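Closus Hand-Held Gripper Kit

Part no. 2786
Sold as a pair, unassembled
Page updated Sunday, October 20, 2019

The Closus is a two-finger hand-held gripper for recording manipulation tasks without an arm. It was drawn up in the Kerkus shared workshop and is meant to be built on a bench with ordinary hand tools. The fingers, linkage plates and handle shells are black. The kit includes screws, pins, return springs and one cable per gripper.

Assembly takes an evening for the first unit and less for the second. Press the pins into the linkage plates before fitting the fingers. Tighten the plate screws until the linkage stops rattling, then back each one off slightly. A plate that is clamped too hard will bind near the closed position, where small objects are held.

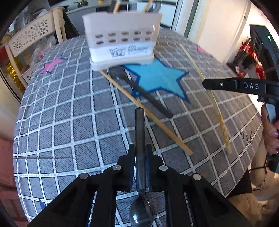

Thin round stock is the hardest thing to hold. Skewers, rods and spoon handles tend to roll between flat fingers, and a spoon will also swing toward its heavier end if it is gripped far from the balance point. The July revision has a shallow groove down the center of each finger pad. Older pads can be swapped without taking the linkage apart.

Two grippers can be run together from one Sorrentino logging board. Leave slack in both cables and route them down from the handle, clear of the trigger. Any table at normal working height will do. A cloth keeps light parts from skating when a finger touches them, but it should be pulled flat before a session.

Specifications

Grippers per kit: 2
Cable length: 20 in.
Pad screw torque: hand tight
Spare pads: one set, grooved
Build time, first unit: about 30 minutes longer than the second
Logging board: not included

Handle shells are also available from Petier for builders who want a larger grip. The Petier shell uses the same screw pattern but needs the cable notch opened up with a round file. Left and right shells are not interchangeable.

Replacement springs are sold singly. Order by the part number stamped on the bag.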